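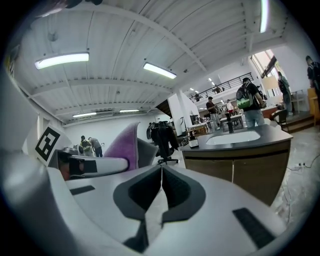
Graltavberg Workshop Series
Safe and Consistent Practice for Hand-Held Gripper Work in Shared Rooms
Speaker notes

Slide 1: Title

Welcome the audience and state the scope. The talk covers the house rules adopted at Graltavberg for work with hand-held grippers, and the reasons the rules were revised in June. It does not cover fixed robot arms, which fall under the separate cell procedure. Ask that questions be held until slide 5, where there is a planned pause.

Slide 2: Why hand-held work needs its own rules

Our earlier rules were written for machines that stay in one place. A fixed arm has a fence, a marked floor area and a stop button. An operator with a gripper in hand has none of these. The operator walks, turns, reaches across tables and often looks at the fingers of the tool instead of at the floor.

Under the old rules, the operator was treated as a visitor to the cell. Under the revised rules, the operator and the tool are treated as one moving unit, and the work area is defined by where that unit may go.

Pause here. Several sites in the audience still use the older wording, and they will want to note the change.

Slide 3: The room

Most of our work takes place in open rooms that serve other purposes at the same time. People cross them with backpacks on. Tables are shared. There may be stairs, a raised platform or an upper level from which others can look down on the work.

The rule is that the lead operator walks the full route before the first recording of each session. The walk is done without the tool. The lead operator notes the following:

Cables and power strips on the floor along the route
Steps and changes of level
Rolling chairs, which are to be moved out of the route
Sinks and open liquids within reach of the tool
Doors and paths used by people who are not part of the session

Cables that cross the route must be moved, covered or taped down. If none of these can be done, the route is changed. Stepping over a cable with the tool in hand is not permitted, even for a short task.

Speak slowly on this last point. In the review at Lodetdale, this was the rule most often marked as "understood" and least often followed.

Slide 4: Checking the tool

The tool check takes place at the start of the session, after every break, and after any drop or hard contact. It is done by the person who will hold the tool. It may not be done on another person's behalf.

Finger pads. Press each pad with the thumb. A pad that is torn, loose or pulling away at the tip is replaced before work begins. Pads are replaced in pairs, so that both sides of the grip wear evenly. The service limit is 4000 grasps per pair, whatever the pads look like at that time.

Markers. Each printed marker must lie flat on its card, with clean edges and no glare from tape. Markers are wiped with a dry cloth only. A marker that has been bent is discarded. It is not to be pressed flat and used again, as a small crease is enough to shift the measured position of the finger.

Mounts. Check that the finger mounts are tight and that the fingers open and close through their full travel without rubbing.

Shell. Look for cracks. Record cosmetic marks once, on the tool card, and do not record them again.

Slide 5: Questions on room and tool

Allow time for two or three questions. If asked about pad suppliers, refer the speaker to the Flusetti handling guide, which is our internal document for spare parts. Do not recommend a product from the stage.

Slide 6: Light

Large windows are useful, but they change the conditions of a session from one hour to the next. Ceiling lights are to be on for the whole session, including in bright weather. The operator should not face a window during a grasp if the task can be turned around. If the light changes sharply, the session is paused and a short reference recording is made before work resumes.

Slide 7: People who are not part of the session

This is the section on which we receive the most mail.

A notice is placed at every entrance before recording begins. It states that recording is under way, names the office responsible and gives the room's closing time. People who work in the room are told in person at the start of the day. Anyone may ask that a recording in which they appear be removed, and no reason is required. The request is entered on Form 1222 and must be closed before the material leaves the site.

Operators do not direct other people in the room. If the route is blocked, the operator waits. If it stays blocked, the lead operator ends the run.

Slide 8: Limits on the operator

No operator records more than 220 grasps without a rest. The tool is set down in its stand during the rest and is not held or passed from hand to hand. Wrist or shoulder pain is reported the same day and ends that person's recording work for the day, with no loss of hours.

Backpacks and loose straps are removed before the tool is picked up. Closed shoes are required.

Slide 9: Records

Each session has one sheet. It shows the route walked, the tool number, the pad count at start and finish, and any pause with its time. The Skinner template, version 2, is the only form accepted. Earlier versions lack the line for pad count and will be returned.

Slide 10: Adoption by other sites

Sites may adopt stricter limits than ours. They may not adopt looser ones and continue to share recordings with Graltavberg. Copies of the rules, the session sheet and the entrance notice are on the table by the door. Comments on the draft wording for stairs and raised platforms are open until the end of August.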